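Corkwood Handling Trial – Interim Report to Vesberg
Reporting period: January
Prepared by: Lena Sobczak, with Wiesława Jakubowski (controls)

1. Scope of the period

Work in January covered the second work package: comparison of two finger sets on the left arm, and a first look at whether the wrist cameras can replace the fixed camera for locating small packaged goods. The controller comparison under work package three has not started. It depends on the Mokoena unit, which arrived at the end of the month and still needs its safety wiring checked.

2. Finger comparison

Two sets were tested. The Rollia set is symmetric. The Corkwood set has a short upper finger and a longer, tapered lower one, intended for upright containers with rounded shoulders. All grasps were made from the side with the arm close to horizontal, at the same closing speed and the same force limit.

The test item was a white plastic bottle with a ribbed screw cap. We completed 114 grasps, split evenly between the two sets. The Corkwood set failed 5 times, in each case by rotating the bottle before the fingers had closed. The Rollia set failed more often, mainly when the approach was low and the fingers met the body under the label. A full breakdown will follow with the final report.
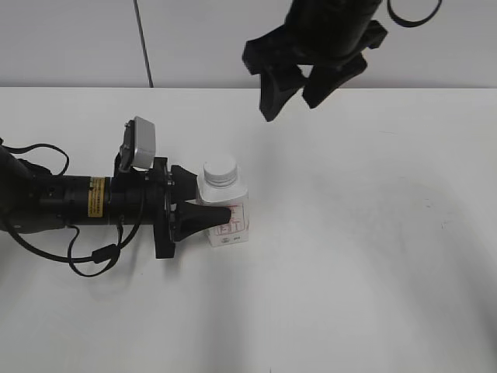
3. Wrist cameras

The wrist view was tested with a small printed carton and clear film on the pale tabletop. Detection of the carton was reliable when all of it was in view and poor when it was partly outside the image. Clear film remains the harder case. Its outline is faint against the table and the current model tends to merge it with whatever lies next to it.

A second issue is shading between the open fingers. With the gripper close to the table, a soft gray patch falls in the gap, and the detector at first reported it as an object.
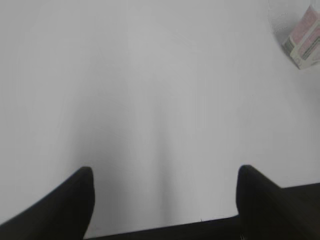
Wiesława Jakubowski added a fixed mask for the fingers and raised the contrast threshold in the region above them. False detections in that region fell to two over a run of 46 images. The cost is lower sensitivity to pale items, so the threshold will be revisited once the lighting has been settled. We do not recommend dropping the fixed camera at this stage – it still gives the better estimate of how far the fingers have passed the side of a bottle before closing.

4. Cable routing

The cable below the left arm hangs in a wide loop. It has not caught on anything so far, but it limits how low the wrist can approach the table. Two shorter routings have been drawn up and one will be fitted before the next round. The ferrite bead will stay on the cable in either version.

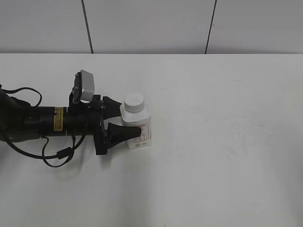
5. Next period

– Fit the new cable routing and repeat the low approaches with both finger sets.
– Complete the wiring check on the Mokoena controller and begin work package three.
– Retrain the film detector with additional wrist images.

Spending is within the agreed budget. The only change requested is to move the unspent travel allowance to spare fingers, and we would need Vesberg's approval for this before the order is placed.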